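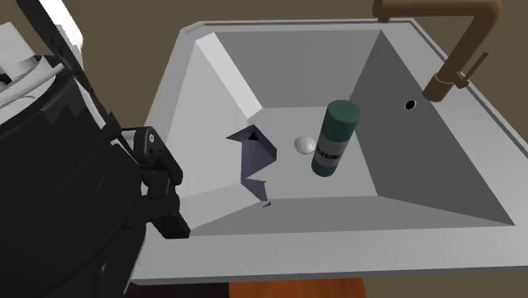 I have been to a live podcast recording and I am still buzzing, so this is going to be long and a bit all over the place. Sorry in advance, and put the kettle on.

If you've been reading for a while you'll know I've been going on about Ondon since December, when my sister sent me the episode about lost letters and I missed my bus stop listening to it. The show is two friends, Ebuka Ajayi and Dénes Hegyi, talking about the places they've lived and left. Ebuka does most of the asking. Dénes does most of the wandering off the point, and then somehow lands on the thing you'll be thinking about all evening. They bicker about soup. It's wonderful.

Anyway, they did episode 99 in front of an audience on 23rd May, in Bidenden of all places, which is a proper drive from mine but nothing like as far as London. Tickets were £9 and I'd have paid a lot more (don't tell them).

I'd never seen one of these done live and I had a small worry that it would spoil it. When you've had two voices in your ears through a whole winter of washing up and dog walks, you build a picture of them. I had Ebuka down as tall. He is not tall! Dénes looks like a man who teaches geography, and he came on in a jumper so big that he had to push the sleeves up every time he reached for his water. Within a minute it was just them again, only with laughter all round me instead of just my own in the kitchen.

The theme was "the house you still dream about". Their guest was the poet who goes by Tenell, who I didn't know at all and whose book I have now bought. She read a piece about her gran's front room and the good chairs you weren't allowed to sit on, and then Ebuka asked her whether she'd ever sat on them when she was alone in the house. There was this long, long pause. On the recording I bet they trim it, and I hope they don't, because you could hear the whole room wanting the answer. (She had. Once, in her coat.) 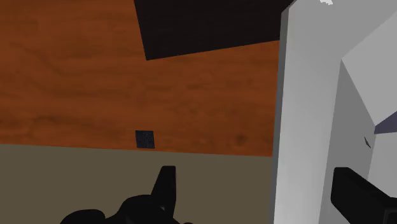
*Orange-brown wood, with the grain running across it.*

After that came the bit I'd been looking forward to, which is the Nwachukwu Letter. For anyone who hasn't heard the show, it's named after Ebuka's old neighbour, who used to post notes through his door instead of knocking, and each episode they read one letter from a listener. This time they asked people in the audience to write theirs in the interval and drop them in a biscuit tin. I wrote mine on the back of my parking receipt. It was about the flat above the launderette where everything I owned smelled of warm sheets, and no, it wasn't picked, and yes, I was a bit gutted for 5 minutes.

The one they did read was from a man who had moved 36 times. He'd kept the same door key all the way through, from his second house, and he couldn't say what for. Dénes tried to read the last few lines and had to hand the page over. I looked along my row and everyone was doing that thing where you stare very hard at your own knees.

They finished with questions. Somebody asked how they choose what to leave out, and Ebuka said they ring each other the morning after and each gets to cut one thing, no arguing. I love that. I keep thinking about how kind it is as a way of working with a friend, and I want to try it with the choir newsletter, where at the moment we argue about every comma.

A few practical bits, as a couple of you asked in the comments last time. The seats are hard, so take a cushion. The doors opened half an hour before and the front two rows went straight away, but the sound was lovely from near the back. You can bring a drink in. They sold badges and a very nice tea towel, and I came home with both.

The recording should be up next month once they've done the editing. If you've never listened, start with the lost letters one and then go to the one about lodgers, and please come back and tell me what you thought! And if you hear someone snort during the soup argument, I'm afraid that's me.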